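Baysal Folding Polling Booth, Double

Elections come round whether the village hall is ready or not. The Baysal Double gives two voters somewhere private to stand, and packs down to the size of an ironing board. It has a similar temper to one as well, so do read the section on the hinges.

We first made it for Cukbridge, where town council elections had been held behind a pair of borrowed clothes rails. Sevim Akgül, who was presiding officer there for longer than she cares to say, tried our first version and sent it back with a page of remarks. The shelf was too low, the pencil string was too short and the whole thing squeaked whenever anyone made up their mind. All three have been put right.

What you get

Two booths, back to back, with a writing shelf in each. One shelf sits at standing height and the other is lower, with room underneath for a wheelchair. The side panels are grey, a colour no party has yet asked for. Pencils are not included — every returning officer we have met already owns more than enough.
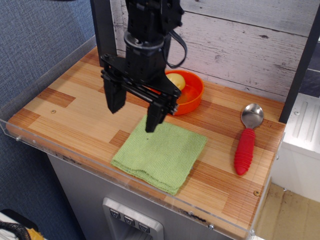

Putting it up

Stand the booth on its feet before you open the panels. Pull both sides out until the hinges click, then drop the shelves into their slots. If a hinge won't click, close it and start again. Leaning on it will get you a click, but a different sort.

Yiğit Dursun in our workshop is happy to talk you through it by telephone, and will stay calm at six in the morning on polling day. We can't promise the same of you.

Ballot box and seals

The booth goes well with the Ganano ballot box, which holds 3,000 folded papers, or 1,000 if your council insists on the long sheet with every independent on it. Numbered seals come in bags of 100.

Ordering

Please order by the end of June for autumn by-elections. Hire is available for parish polls, with delivery and collection in the price. Booths returned with campaign stickers on them will be charged for cleaning, whichever side won.

Spare hinges, shelves and pencil string are kept in stock.

Page last updated October 24, 2022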